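Vonard gripper kit: a long-term review from the bench

I bought the Vonard kit in November, after almost 14 evenings of trying to talk myself into printing my own gripper (I still have the bag of snapped fingers, if anyone wants a paperweight). It went onto the arm we've been putting together at Borkerby, the shared workshop where I spend far too many of my evenings, and I've had enough time with it now to say that I'm very fond of it, grumbles and all.

The box holds 71 parts, bagged by step, and the booklet is lovely right up to the wrist bracket, where two drawings seem to have swapped places. I put mine on upside down and had a nice long chat with the folks at the next bench before I spotted it. Once it's together it feels solid, and the fingers meet squarely, which my homemade ones never did!

Cable routing is my one real complaint. The lead supplied is too short for an arm with any reach, and I ended up ordering a longer one from Vrettos. Please, Vonard, put a decent cable in the box.

Software took me 21 minutes to set up, coffee included, and the grip force slider is a joy to play with.

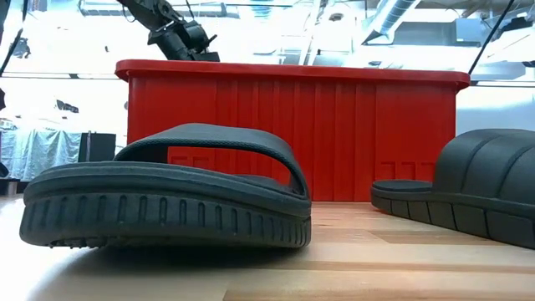

Robotics & Automation / Home Builds

For the tidy-up job I wanted things that are awkward to hold, so a pair of chunky dark gray slides went on the table in front of the red bin. They're a good test and a cheap one. There's the big opening under the strap, there's the thick ribbed sole, and you have to decide which of those to go after. I like to start with the gripper open over the rim and work down from there, slowly, with one hand near the power switch.

At 551 dollars it's a treat, and I'd buy it again, though I'd look at the Bundadwood kit first if you only need to lift small, light things.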